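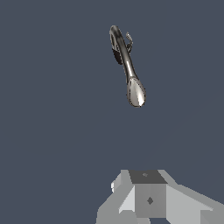 Price the fingers before you price the arm, Tamsin Holloway kept telling me while I was putting the first budget together, and I nodded and went right on pricing the arm. It's the big number on the page, so it's the one you want to get right! But once I finally sat down and worked through what our faucet-handling task would ask of the hardware, the arm hardly moved the decision at all. The fingers, the mounting plate and the hours of people's time did.

So this section is about money and planning, and I've kept it separate from the control results in Section 4. I'm writing it for anybody in a small lab who has one round of funding and has to guess what they'll need a year from now.

5.1 What we were choosing between

We had two quotes in hand. The Kirnex package was a complete cell: arm, two-finger gripper, controller, a year of support, all on one invoice. The other route was to buy a bare arm through Fitzsimmons and put our own gripper on it, with fingers cut at a local shop. The second one looked a lot cheaper on paper (they always do), and Ovidiu Munteanu was all for it. I leaned toward the package, mostly out of tiredness.

What settled us down was agreeing not to sign anything until we'd run the job in simulation with a gripper of the same general shape. We call that setup Ullura, after nothing in particular. It's a plain ground plane, a gripper, and one object at a time out of the set we care about. Faucets are our worst case by a long way. They're long, they're curved, the lever sticks out, and a good grip on the neck may be a hopeless one down at the base. Figure 6 has the faucet model in a side view, with the spray head pointing right and the lever rising next to the neck, and that profile is worth keeping in mind when you get to the finger costs in Table 3.

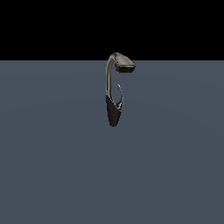
We gave the planning runs 40 hours of compute and one person's attention, which I charged to the equipment line at the normal rate. I'd push other groups to do the same. If the simulation time sits in somebody's salary and never shows up next to the hardware, then the comparison between "simulate first" and "just buy it" comes out wrong, and you'll be tempted to skip the cheap step because it looks like it belongs to a different pot.

In those hours we got through 861 trials. I'm reporting that number for planning purposes only. It tells you how much you can get done with a modest machine, and it says very little about how good the grasps were (Section 4 covers that, warts and all). For the budget we only asked one thing of each trial: could the gripper we were thinking of paying for reach a sensible grip without its own body getting in the way?

5.2 Where the money went

The finger question came up right away. Our quote from Fitzsimmons listed one set of flat fingers, and we'd been assuming one set would do. Going through the trials, Ovidiu and I both ended up wanting a second, narrower set for objects with parts close together, like a lever next to a neck. A second set was 600 dollars with machining. That's small next to an arm, sure, but it wasn't in the budget, and neither was the spare, and neither was the afternoon it takes to swap and recalibrate every time somebody changes their mind.

The second surprise was clearance. A gripper has a body behind its fingers, and I had been planning the work area as if it didn't. Once I started looking at approach angles from behind the hand, I added space on both sides of the fixture, and that pushed us to a bigger table. The bigger table meant a different guard panel. None of this is exciting, and every bit of it costs money you'd rather spend on something else.

I also want to say a word about the object models themselves, as we nearly left them out. Tariq Sethi cleaned up 34 of them for us, and he'd be the first to say that low-detail models are fine for planning reach and pretty bad for planning contact. Rough edges on a thin part can give you a grip that no real part would. We treated any result that hung on a thin part as "don't know yet" and put a line in the budget for buying the real fixture and testing it on the bench. If you take one habit from this section, I'd be happy if it was that one.

The order of purchases we ended up with goes like this. Fingers and physical test parts come first, paid for out of the small equipment fund, where they don't need a long approval. The gripper body comes next, on loan if the seller will do it. The arm waits until the first two have been through a month of hand testing, and we asked both sellers to hold their prices through July so the wait wouldn't cost us. Kirnex said yes by email the same day. Fitzsimmons took some chasing, but they got there.

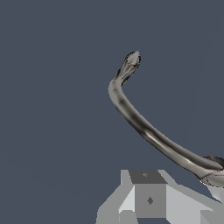

Everett Greenberg read a draft of this section and wasn't convinced. His point was that waiting has a price too: a lab without an arm can't train students on one, and a held quote is worth nothing if the delivery time doubles while you're being careful. He would have bought the package, eaten the cost of whatever fingers came with it, and learned the rest on real hardware.

I think he's right about training, and I've added a line for it. We now budget for shared time on the Zisari cell downstairs during the waiting months, so people get their hands on something real while the paperwork moves. On delivery I'm less sure. Our quotes had the arm arriving well inside the project either way, but a group with a shorter grant could easily land on Everett's side, and I wouldn't argue with them.

Where we do disagree is on the package fingers. Eating the cost is fine if you know you'll be replacing them. We didn't know that until we'd gone through the trials, and a first budget written without them would have had the arm, the controller, the support year and no money left for the part that touches the faucet.

5.3 Limits of this comparison

All of the planning above used a single gripper shape and one object in view at a time. We did not price a suction tool. We did not plan for clutter, and a bin full of fixtures would change the clearance numbers and probably the table again. Shop rates are local, so please get your own quote before copying Table 3. Support contracts are compared for the first year only, as neither seller would commit to a figure beyond that.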